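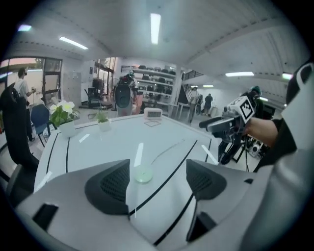 White table, two plants, one small clock.

Leave the plants on the table. I mean it. Every spring some office gets it into its head that a shared table should be bare, and everything anybody ever liked goes into a box under the sink. We did it in March at Tellen. Clean surfaces policy, one page, printed and taped over the kettle. By the end of the week the place felt like a bank branch after closing.

I have nothing against tidy. I wipe down tables. I coil cables – mostly. But a table people work at for 8 hours is going to collect stuff, and some of that stuff is doing a job. A clock you can see without picking up your phone. Big one, that. I look at my phone for the time and come back 7 minutes later knowing the weather in three cities and still not the time.

And flowers. A pot with cream-white flowers costs less than lunch. Put it at one side, out of the way of elbows, and a smaller green one behind it if you've got room. The old place on Pereyra Street had a wall of plants, rented, up to 400 a month, and a man came to swap them out before they got a chance to die. Nobody touched them. Nobody knew what they were called. The pot on the table gets watered by whoever is sitting there, sometimes twice, which is it's own problem, but people look at it.

Ignacio Medina wrote in to argue the other side after my last column. His point is that shared means shared, and one person's nice pot is another person's lost elbow room. Fair. He also says loose cables and little round odds and ends breed if you let the first one stay. Also fair, I've seen the drawer. His answer is lockers. Mine is a short list, agreed by the people who sit there, and anything off the list goes home by Metarano day, when the cleaners do the floors.

What I won't go along with is the idea that bare equals finished. White table, white walls, white everything, and then a memo asking why everyone works from the cafe downstairs. I counted chairs in there last time, 51, most of them takn. It has plants on the tables.

So. Clock stays. Flowers stay. Coil the cable if it bugs you.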